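Sakstead Shared Workshop opens its two-arm robot build to the public in November

Members of the Sakstead Shared Workshop will hold a public open bench in November to show a pair of tabletop robot arms they have been putting together in the back bay of the building. The project, called Amadi, is a home-scale build. It uses hobby servos, off-the-shelf brackets and body segments that members can make, repair and replace themselves.

The open bench starts at 3 p.m. and is free. Visitors can watch the arms being set up, try moving them by hand with the power off, and talk to the people who wired them. Children are welcome with an adult. Enclosed shoes are required past the yellow line, as they are on any other day.

Amadi began as a repair job. Member Musa Wike brought in a single arm with two stripped gears and a cracked shoulder segment, and spent a winter getting it to hold position. A second arm followed when Zainab Aliyu offered to draw up new segments with a cutout in the upper section, so the wiring could be reached without taking the whole limb apart.

"The first one took me months and the second one took us six weekends," Wike said. "Most of that was cable. You fix the cable length for one pose, then the arm goes to another pose and pulls the plug out of the servo."

The group chose cloth as its working material. Small pieces of fabric are cheap, they don't damage the grippers, and they show up poor alignment quickly. The current task is to have both arms take hold of a piece, spread it and fold it in half. Aliyu, who looks after the software, said folding remains unreliable.

"It will do a decent fold and then it will do three bad ones," she said. "Stiff cotton is easier. Anything that bunches up is hard, and we want people to see that part as well. We'll be running it live and it may well sulk."

Funding for the build came from members' bench fees and a small grant from Hirnier, a local supplier of fasteners and electrical parts, which also donated connectors and a crimping tool. Ukovmont, the joinery business next door, supplied offcuts for the jigs used to hold segments square during assembly. Total spending on parts has been kept low by reusing servos from earlier projects, and several joints carry motors that started life in a member's model boat.

Obed Bonsu, who coordinates bookings at the workshop, said the project has changed how the back bay is used. Tables there are now marked with tape, and members have agreed to leave the arms' bases where they are between sessions, as moving them means repeating the calibration.

"People used to clear everything off at the end of the night," Bonsu said. "Now there's a sign. It mostly works."

The workshop has 51 members and is open every evening for general use, including metalwork, sewing, electronics and bicycle repair. The Amadi group has eight regulars, and no previous robotics experience is needed to join. Newcomers usually start on wiring and labelling before moving on to calibration or programming. Soldering irons, multimeters and safety glasses are supplied.

The group will also hand out its build notes at the open bench. These cover the parts list, the wiring order, the power supply fusing and a page of mistakes, including a reversed servo horn that sent the right arm into its own base. Digital copies of the drawings will be available to anyone who wants to build a single arm at home, along with a colour-coded wiring chart prepared by Nnamdi Odukoya.

Odukoya said a single arm is a realistic project for a garage or spare room, provided the builder has a solid table and somewhere to clamp it. He recommends finishing and testing one joint at a time.

"Don't assemble the whole thing and then switch it on," he said. "We did that. You end up chasing the fault through every joint."

After the open bench, the group plans to rework the grippers with softer tips and add a stop button within reach of each side of the table. A second public session will be considered once that work is finished.

Places are not ticketed, but groups larger than six are asked to let the workshop know beforehand. Media wishing to visit during a build session can arrange a time with Oluwatosin Anozie at the workshop's front desk, which is staffed from 5 p.m.

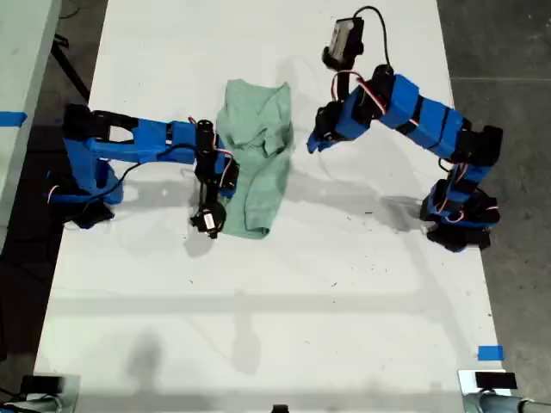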